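Print | E-mail

Refinishing vs. replacing the floor in an old house – opinions?

rudidow_ruth
January 29, 2022
OK so we closed on the house in Dumlao and I need to decide on floors before we move in, middle of February. Front two rooms are old pine, wide boards, painted brown at the edges where the rug used to be. Agent kept saying "parts of the house go back to 1809" but the floor is def not that old, I think the back half was redone a couple times. 402 square feet between the two rooms. Gaps you can lose a pencil in. One bad patch by the chimney, soft when you step on it.

Quote for sanding and three coats is more than I wanted. Quote for covering it all with something new is less. Husband says cover it. I say no. Who's right

flor_b
You are. Don't cover old pine. You'll be sorry in a year and so will whoever buys it from you.

Soft patch is the real question tho. Did anybody pull a board there? If the joist is bad then sanding is the last thing to spend money on.

Watov77
Gonna disagree. Had old pine in our last place, spent the money, looked great for one winter. Dog, kids, chairs. Pine is SOFT. Every dent shows. Covered the next house with a floating floor and never thought about it again.

Also drafts. Those gaps go straight to the crawl space.

rudidow_ruth
No boards pulled yet. Guy is coming back with a pry bar. There's no dog, there is a cat, she mostly sleeps.

Drafts are a fair point. You can feel it on your ankles.

giuliana_correa
Fill the gaps with rope. Jute, stained first, push it in with a putty knife. Did our whole upstairs that way – slow but it stays put, unlike the filler which cracked out by spring. Took me 7 evenings. Knees have not forgiven me.

On color, go lighter than you think. Dark stain on old pine gets blotchy. I was set on walnut and ended up with plain oil. 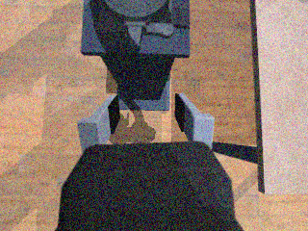 Wood pattern, speckled all over. Color is hard to judge on a grainy picture.

Don't pick from a screen is what I'm saying. Get the little cans and try them on the floor inside a closet.

Watov77
Rope in the floor. Sure. And when you mop?

giuliana_correa
You don't mop old pine. Damp cloth, wrung out. Nobody should be sloshing a bucket on any wood floor, yours included.

Watov77
mine's rated for it

flor_b
"Rated for it" until the water gets in at the seams. My sister had the whole kitchen swell up from one dishwasher leak. You can't sand that stuff, you throw it out.

wubit_admasu
Renter here so no dog in this fight but I worked two summers for a floor crew. Few things from the other side of it

Ask how many times it's been sanded already. Lift a heat register and look at the board edge from the side. If there's hardly any wood left over the tongue, stop, screen it lightly and recoat. A drum sander will go right through and then you're buying a floor anyway.

Set every nail before they start. EVERY nail. Crew will charge for it or skip it.

Painted edges in an old house = test for lead before anybody sands anything. Kits at the hardware store, better to send a chip to a lab. I mean it.

rudidow_ruth
Oh. Had not thought about lead at all. Neither quote mentioned it?? Ordering a test tonight.

Looked under the register in the front room, there's a decent bit above the tongue. Maybe a quarter inch. Hard to see with a flashlight in my teeth.

wubit_admasu
Quarter inch is fine, you've got a sanding or two left. And a quote for an old painted floor with no word about lead, I'd get a third quote.

Watov77
Ok agreed on the lead. Another reason to leave it alone and cover it, btw. You don't make dust if you don't sand.

flor_b
Hate to say it but that's a good point. Still wouldn't do it.

giuliana_correa
You can strip just the edges with a gel stripper, no dust. Then sand the middle. If the test comes back bad, though, hire somebody certified and be elsewhere.

Ruth how big a piece is painted?

rudidow_ruth
A band along all four walls in both rooms, wide as my forearm. So not nothing.

Print | E-mail
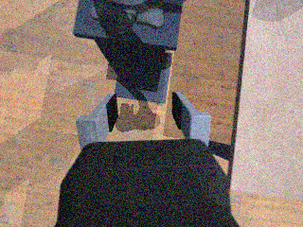
Amparo Tello

Coming in from the other side. I have covered floors AND refinished floors, three houses, and the part that gets skipped in these threads is height. Put a new layer over old boards and your doors drag, the step at the kitchen is suddenly a trip, and the baseboard looks short. We had to trim five doors. One was a heavy old thing that took two people to hang again, and it still rubs in August.

The new stuff itself is not all the same either. The cheap kind has a printed pattern that repeats, and once you spot the same knot every few feet you can't stop seeing it. Open four or five boxes and mix them. The nicer kind repeats less. Still a print.

For Ruth – if the budget is the issue do one room now. Fix the joist, do the front room right, put a big rug in the other one till next year. We spent nearly 700 on a rug that way and it was money well spent, it's in the hallway now.

Watov77
The door thing is true. Forgot about the doors. I cut mine with a circular saw and one came out crooked

rudidow_ruth
One room at a time might be how I sell this to the husband. He likes anything with "next year" in it.

Pry bar guy came. Joist by the chimney is bad for a couple feet, rest is dry. He wants to sister it, says half a day. The boards over it came up in one piece so they can go back.

flor_b
Great news. Number the boards on the back w/ a pencil before they go in a pile. Ask me how I know

wubit_admasu
Have him look for where the water came in. Chimney flashing prob. Otherwise you're doing this again.

rudidow_ruth
Flashing, yep, he said the same. Roofer next then. This is getting to be a long list.

Lead test is in the mail, will post when it's back. Giuliana what size jute did you use? Gaps are all differnt widths here

giuliana_correa
Bought three sizes and used mostly the middle one. Two strands twisted for the wide ones. Stain it the day before and let it dry on newspaper, your hands will be brown for a week either way

Print | E-mail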